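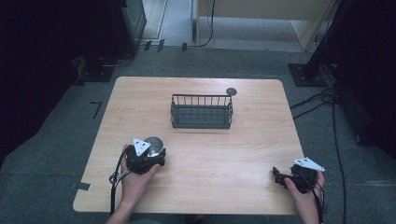
Savden-panier : notes de version et incident des doigts

Salut, et merci d'avoir téléchargé le jeu ! Je suis Ljubica Dimitrov, c'est moi qui maintiens le dossier Savden et qui réponds aux tickets. Avant de lancer un entraînement, lisez au moins la partie « Ce qui a cassé », elle vous évitera de perdre une semaine comme moi.

Contenu

554 épisodes de rangement sur table, enregistrés à deux mains avec nos pinces portatives : un panier en fil métallique, des objets ronds, métalliques ou non, à saisir et à déposer. Chaque épisode a son dossier, avec la vue de tête, la vue de chaque pince, les poses et l'ouverture des doigts. Les plaques triangulaires blanches à points servent au suivi de pose, ne les masquez pas dans vos augmentations (je l'ai fait, c'était bête).

Version actuelle : celle du 5 mars 2023. Les copies plus anciennes qui traînent sur le serveur Broswood contiennent encore les épisodes fautifs, merci de les supprimer.

Ce qui a cassé

En pleine série, Onyekachi Haruna m'appelle : la pince gauche lâche les objets lisses. Pas à chaque fois, ce serait trop simple ! L'objet monte de quelques centimètres, pivote un peu, puis glisse. Dans les journaux, rien d'anormal, l'ouverture mesurée descendait bien à la valeur attendue. J'ai donc accusé l'étalonnage, que j'ai refait 3 fois, puis le câble, puis (pardon) Onyekachi.

Le coupable était une vis desserrée entre le doigt gauche et son support. Le capteur lit la position du chariot et ignore complètement le doigt. Celui-ci pouvait donc reculer sous l'effort pendant que le fichier annonçait une prise parfaite. Les doigts sont faits maison et le bord s'ébrèche à force de taper contre la table, alors on ne se méfiait plus de leur allure.

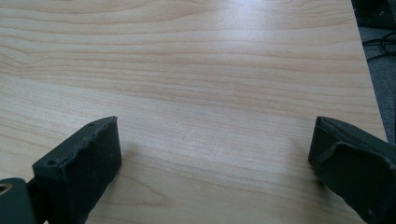 Pour retrouver les épisodes touchés, j'ai repris les vues des pinces une par une, en commençant par les moments où les doigts sont ouverts au-dessus de la table, sans rien entre eux. C'est là que le décalage se repère le mieux. Bilan : 80 épisodes suspects, dont 13 franchement inutilisables, retirés du compte donné plus haut. Les autres sont restés, avec le champ « jeu_doigt » à 1 dans les métadonnées. À vous de voir. Pour apprendre une trajectoire d'approche ils sont très bien, pour la force de serrage je les laisserais de côté.

Sécurité

Un objet qui tombe de dix centimètres, ça fait surtout du bruit. Mais le deuxième problème m'a moins amusée : Onyekachi s'est pris le pied dans un câble en reculant, pince en main, et le trépied a bougé. Pas de blessé, une caméra à recaler. Depuis, on fixe les câbles au sol avant chaque série et on s'arrête dès que l'un d'eux tire sur la pince.

Avant de filmer avec le même matériel

- Attraper chaque doigt et essayer de le faire bouger, moteur coupé.
- Resserrer les vis du support, puis refaire le zéro.
- Saisir un objet lisse et le garder en l'air quelques secondes.
- Regarder où passent les câbles, y compris derrière soi.

Reste à faire

Les doigts renforcés dessinés chez Kivwood devraient arriver en avril, je publierai une comparaison avec les anciens. Le script Shibata qui détecte le jeu automatiquement marche à peu près, mais il s'affole dès qu'un reflet traverse la table - ne vous fiez pas encore à ses alertes. Si vous tombez sur un épisode bizarre, ouvrez un ticket avec son numéro et l'instant approximatif, je regarde dès que je peux.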